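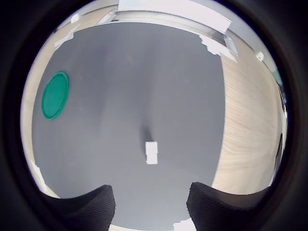 Tapa verde sobre superficie gris.

Trevaskis: parciales de triatlón y aguas abiertas

Versión 4 de los datos. Léeme antes de abrir nada, por favor, que luego me llegan correos preguntando por qué hay nadadores que salen del agua antes de entrar (tiene explicación, está más abajo).

Qué es esto

Empecé a juntar parciales de triatlón porque quería saber si mi transición era tan mala como decía todo el mundo. Lo era. Pero para entonces ya tenía una carpeta llena de clasificaciones en formatos rarísimos y me dio pena tirarla, así que la fui limpiando por las noches y le puse nombre. Trevaskis es el resultado: 1124 registros de participantes en pruebas populares, con natación, primera transición, bici, segunda transición y carrera a pie, cada cosa en su columna.

De esos registros, 687 tienen los cinco parciales completos. Al resto le falta algo, casi siempre una transición, porque en muchas pruebas pequeñas solo hay alfombra de cronometraje a la salida de boxes y la T1 se la come el parcial de bici. Cuando pasa eso dejo la celda vacía. No relleno con medias ni con nada, ¡que cada uno se equivoque a su manera!

De dónde salen los datos

La mayor parte viene del circuito Indesbridge, que me pasó Noeline Sheehan en hojas de cálculo bastante decentes. Las travesías a nado son de Sterell, y esas las tecleé yo a partir de unos listados impresos, con lo que puede haber algún 1 que sea un 7. Tayla Pomare repasó conmigo las primeras páginas y encontró más fallos de los que me gustaría admitir, pero las últimas no las ha mirado nadie más que yo.

Archivos

participantes.csv: un código por persona, categoría y sexo según la inscripción. Sin nombres ni dorsales.
parciales.csv: los tiempos, en segundos. Si los prefieres en horas y minutos, conviértelos tú, que yo ya sufrí bastante con Excel cambiándome 1:05 por una fecha.
pruebas.csv: distancia oficial de cada segmento, si se permitió neopreno y la temperatura del agua cuando la organización la publicó.
notas.txt: mis apuntes, tal cual. Hay quejas.

Columnas que dan guerra

t_natacion incluye la carrerita desde la orilla hasta boxes en casi todas las pruebas de Indesbridge. En una de ellas ese tramo era cuesta arriba y por escaleras, y se nota muchísimo.

estado puede valer FIN, DNF, DNS o DSQ. A los DSQ les conservo los tiempos, así que fíltralos si vas a hacer una clasificación.

neopreno es de la prueba, no de la persona. Si pone 1, estaba permitido, pero siempre hay algún valiente que va en bañador.

Y los nadadores que salen antes de entrar: en la prueba de abril las salidas fueron por oleadas y el reloj de la segunda se puso en marcha tarde. Tienen tiempos de natación negativos. Los he dejado así y marcados con revisar = 1, porque Jolene Tamihana, que estaba en meta, no recuerda cuánto fue el desfase y yo no me lo voy a inventar.

Para qué sirve y para qué no

A mí me ha servido para comparar transiciones y para ver cuánto pesa nadar bien en distancia sprint (menos de lo que presumen los nadadores, lo siento). Para predecir marcas no lo usaría. Las distancias reales bailan, los circuitos de bici no se parecen entre sí y hay una travesía de 1000 metros que, según todos los relojes de mi club, era bastante más larga. En pruebas.csv figura con la distancia oficial y en notas.txt está el desahogo.

Tampoco hay larga distancia. Me la pide mucha gente y algún día me pondré, pero los listados que tengo vienen sin transiciones y me interesan poco.

Cambios de esta versión

Quitados los relevos, que estaban mezclados con los individuales y daban unas T2 de escándalo.
Corregidas las categorías de veteranos.
Separador de columnas: ahora es punto y coma en todos los archivos.
La limpieza ya no depende de Clikent, basta con el script de la carpeta raíz.

Uso y contacto

Úsalo para lo que quieras citando Trevaskis y la versión. Si intentas averiguar quién es quién a partir de los tiempos, me enfado. Para errores, abre una incidencia con el código del participante y la prueba. Los mensajes de «los datos están mal» a secas los leo, pero no sé qué hacer con ellos.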